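Home | Circuits | Classes | Rules | Glossary | Index

Bikgate Circuit

Last revised 2021-05-16

Bikgate Circuit is an outdoor kart racing venue with a single asphalt track, used for club championship rounds, licence training and hire karting. The track is 495 m long in its short form, which is the form used for junior classes, and is run clockwise. It is operated by Fosumer, which took over the lease from the original owner, Thampi, together with the pit building and the timing loop.

History

The site was first laid out as a slalom course for cars. Kumaresan Chettiar, an engineer employed by Thampi, drew the present layout by joining two of the slalom lanes with a hairpin at the eastern end. The first surface was a coarse road mix which wore kart tyres quickly and broke up at the inside of the hairpin. It was planed off and replaced with a finer mix in a January closure, when the drainage channel along the back straight was also deepened.

Fosumer made few changes to the line of the track. The kerbs at turns 2 and 5 were lowered after complaints of bent axles, and the tyre wall at the end of the main straight was moved back 3 m. A proposal to reverse the direction of running was tested over one winter and dropped, as the run-off at turn 6 is too short for karts arriving from the other side.

The pit building holds the scrutineering bay, the race office and, on the upper floor, the members' kitchen.

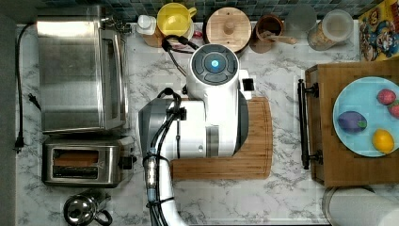 Worktop in the members' kitchen, with toaster oven and toaster.

Layout

The main straight leads into a left-hand bend of wide radius, taken flat by the smaller classes and with a short lift by gearbox karts. Turn 2 is a right-hander with a late apex. Turns 3 and 4 form a left-right pair in which the second part governs exit speed on to the back straight. Braking for the hairpin begins on a slight downhill slope, and the rear of the kart is light at this point. Locking the rear axle here is the most common cause of retirements in novice races.

After the hairpin the track climbs to turn 6, which has negative camber on its outer half. Drivers normally keep to the inner half even at the cost of a tighter line. The last bend is a plain right-hander on to the main straight. The pit entry leaves the track on the left before this bend, and karts entering the pits must raise one arm from the exit of turn 6 onwards.

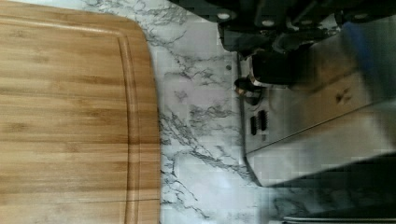

Grip builds up slowly over a meeting. Rubber is laid mostly on the inside of turn 2 and at the hairpin, and times in the afternoon heats are usually lower than in the morning. After rain, water stands longest at the outside of turn 4. The usual wet line there crosses the dry line at the apex and stays in the middle of the track until the kerb ends.

Gearing depends on the class. Direct-drive karts are set up for the exit of the hairpin, with the limiter reached shortly before the end of the main straight. Larger rear sprockets give a better start but are seldom kept for the final, where most places are gained under braking.

Racing

The club championship is run in heats and a final. Grid positions for the final are set by points from the heats, with ties settled by the better time in qualifying. The maximum number of starters is 33 in dry conditions. The senior final is run over 35 laps. A rolling start is used for direct-drive classes and a standing start for gearbox classes.

Algirdas Juška won the senior title in two seasons running and holds the record for the dry track in the gearbox class. The junior title has been won by Lakshmi Poojary and by Deepika Varghese, the latter in a season in which the final round was stopped for rain and half points were given. The clerk of the course is Revathi Unnithan. 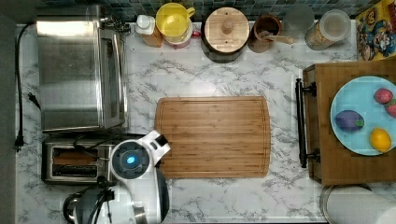 Timing and equipment

Lap times are taken by a wire loop set into the asphalt at the start line and a transponder fixed to the back of the seat. The receiver and display software are supplied by Drostari. A second loop at the exit of the hairpin gives a split time, which is shown in practice but is not used for results. If a transponder fails, positions are taken from the written lap chart kept in the race office.

Hire karts are single-engined four-strokes with a remote speed limiter, which marshals can apply to one kart or to the whole field. They do not run in the same session as privately owned karts.

See also: Kart classes; Flag signals; Rolling start; Scrutineering

Share 3 | Comments 0

Contact | Copyright and reuse | Back to top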